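Vecinos y cacharros

Un taller compartido del barrio enseña a una mano robótica a vérselas con la puerta de una nevera

El grupo Plitano lleva desde mayo montando en los ratos libres un robot de dos brazos pensado para cocinas corrientes

Quien pase a última hora de la tarde por delante del taller compartido Tefera, en la planta baja de la antigua imprenta, oirá seguramente el zumbido de la cortadora, la radio de la vitrina (que no hay manera de sintonizar bien, y mira que lo han intentado) y, de un tiempo a esta parte, una discusión bastante animada sobre neveras. El motivo es Plaruvon, que así han bautizado al robot de dos brazos que un pequeño grupo de aficionados está montando allí dentro, al fondo, entre el banco de los carpinteros y la estantería de las bicicletas, y que esta temporada anda ocupado con una tarea que cualquiera de nosotros hace sin pensar cuando le entra hambre a media tarde: abrir el frigorífico.

El proyecto nació, como tantas cosas en esa casa, de una conversación que se alargó. Bethel Gudeta, que se gana la vida arreglando ascensores y que lleva años de socia en el taller, quería montar un brazo para practicar con los motores. Amanuel Moges, profesor de tecnología en un instituto de la zona, tenía en la cabeza algo más doméstico, un aparato que pudiera echar una mano en casa a su madre, a quien los tarros y las puertas duras le dan cada vez más guerra. De juntar una idea con la otra salió el grupo Plitano, que hoy reúne a una decena larga de vecinos según la tarde, y salió también una libreta de tapas verdes en la que se apunta todo, desde los tornillos comprados hasta las meriendas que se deben.

«Empezamos por un brazo y al mes ya estábamos hablando de dos, que es lo que pasa cuando dejas a gente entusiasta con una mesa grande», cuenta Gudeta entre risas, mientras busca una llave Allen que, por lo visto, siempre es la que falta. Los brazos se compraron de segunda mano y hubo que desmontarlos casi por completo, limpiar las articulaciones una por una y rehacer buena parte del cableado. Las manos llegaron más tarde, también usadas, y fueron ellas las que cambiaron el rumbo de la cosa, porque hasta entonces el grupo se había manejado con unas pinzas sencillas que servían para coger cubos de madera y para poco más.

Hasta ahora, entre piezas, cables, tornillería y un par de fuentes de alimentación que acabaron en el punto limpio, llevan gastados 2878 euros, según la libreta verde. Una parte salió de las cuotas del propio grupo, que son de 10 euros al mes por cabeza, y el resto de la venta de lámparas y cajas en el mercadillo de primavera, donde, por cierto, las lámparas volaron y de las cajas todavía quedan unas cuantas por si algún lector se anima. Moges hace notar que al principio habían calculado 1847 euros para todo el montaje, y lo dice con la cara de quien ya ha hecho obras en casa y sabe cómo acaban los presupuestos.

Una puerta tiene más miga de lo que parece

La elección de la nevera como ejercicio dio para varias reuniones. Hubo quien propuso empezar por un cajón, quien defendía el grifo y quien habría preferido directamente hacer café, que habría sido muy celebrado. Ganó la nevera porque las hay en todas las casas y porque cada una se abre a su manera: unas llevan tirador, otras no, a unas hay que darles un tironcito seco y otras ceden con solo mirarlas. El robot tiene que acercar la mano, encontrar el borde, cerrar los dedos con la fuerza justa y tirar siguiendo la curva que hace la puerta, sin empeñarse en ir en línea recta. Ahí está, por lo que explican, el meollo del asunto, y ahí se les han ido muchas tardes.

«Una persona va corrigiendo con la muñeca sin enterarse», explica Moges, que en cuanto se habla de esto se levanta y lo escenifica con la puerta del armario de las pinturas. «Si a la mano le dices que tire recto, la puerta te lleva hacia un lado y los dedos resbalan. Hay que dejarla un poco blanda, que se deje llevar, pero tampoco tanto que se quede colgando como un guante mojado.» Esa blandura, que en la jerga del grupo llaman «la desgana», se ajusta con unos números en el programa, y sobre los números de la desgana hay en el taller tantas opiniones como sillas.

Para no castigar la nevera de nadie en los primeros ensayos, el grupo fabricó una puerta de pega con un tablero, dos bisagras y una goma de junta comprada por metros en la ferretería Stenska, la de la esquina de la plaza, que además les guardó los recortes. Con esa puerta hicieron los deberes antes de pasar a un frigorífico de verdad. En la libreta constan hasta 2873 intentos entre buenos, malos y regulares, anotados con palitos por quien estuviera de guardia, y hay páginas enteras en las que se nota perfectamente a qué hora llegó la tortilla.

El paso del tablero al frigorífico de verdad trajo sus propias sorpresas. El tablero era áspero y perdonaba mucho, mientras que una puerta lisa pide que las yemas lleguen bien colocadas, con el pulgar haciendo de tope por un lado y los demás dedos recogidos por el otro. Gudeta, que de agarres mecánicos sabe un rato por su oficio, insistió en trabajar primero la postura de la mano y dejar el tirón para después. Así que durante varias sesiones el robot no abrió nada: se acercaba, se colocaba, apretaba un poquito y se volvía atrás, una y otra vez, con una paciencia que en la sala no todos compartían.

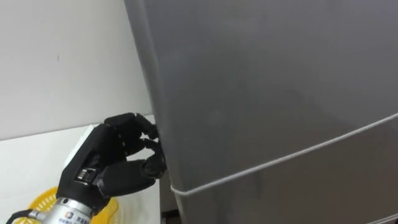 La mano de Plaruvon, con las yemas y el pulgar apoyados en el borde de la nevera. Foto: grupo Plitano

También ha habido que aprender a llevar los cables, que es asunto poco lucido pero que trae de cabeza a cualquiera que haya montado algo que se mueve. Si van muy tensos, tiran de la muñeca; si van flojos, se enganchan en la primera esquina que encuentran. Tras probar con bridas, con velcro y con una espiral de las de oficina, el grupo se ha quedado con una mezcla de las tres cosas que Gudeta define como «fea y estupenda». En el taller hay además una norma escrita con rotulador y colgada a la vista: mientras el robot se mueve, una persona está junto al botón de parada y no hace ninguna otra cosa, ni siquiera contestar al teléfono.

De los vecinos que se acercan a mirar, los más fieles son los críos que salen de la clase de cerámica, que ocupa la sala contigua. A ellos se debe el nombre de Plaruvon, que salió de un sombrero lleno de papelitos y que, según parece, no significa nada, aunque cada uno tiene su teoría. Y a ellos se debe igualmente la pregunta que más veces han tenido que contestar los del grupo, que es si el robot también sabe cerrar la puerta después. La respuesta, de momento, es que a empujones sí y con elegancia no, y que eso viene en la página siguiente de la libreta.

Lo que queda por delante

El siguiente paso será usar los dos brazos a la vez, de manera que uno sujete la puerta mientras el otro entra a por algo. Han pensado en un envase ligero, un yogur o una caja de huevos vacía, y Moges ya ha anunciado que la caja llena no piensa ponerla él. Más adelante les gustaría llevar el robot a casa de su madre para una prueba de una tarde, con su nevera y en su cocina, que es estrecha y tiene la puerta abriendo hacia el lado contrario, lo cual obligará a repasar bastantes cosas. La señora, nos dicen, ha dado permiso con la condición de que se descalcen en la entrada y de que alguien se quede a merendar.

El grupo comparte sus planos y su programa con quien se lo pida en el propio taller, y anda buscando gente con ganas de coser, que no es broma: quieren hacer unas fundas de tela para los brazos, acolchadas y lavables, y entre tanto aficionado al soldador no hay quien haga un dobladillo derecho. No hace falta tener conocimientos previos de electrónica ni de programación. Tampoco hace falta hacerse socio para curiosear las primeras veces, aunque se agradece avisar antes para no coincidir con la clase de cerámica, que llena el pasillo de piezas puestas a secar.

Las sesiones empiezan a las siete de la tarde y se entra por la puerta del patio, la de la persiana a medio pintar. Quien tenga en casa una goma de nevera vieja, unas bisagras que no use o una puerta suelta de electrodoméstico puede dejarlas en el mostrador, a nombre de Bethel Gudeta. Las cajas del mercadillo siguen a la venta en la entrada.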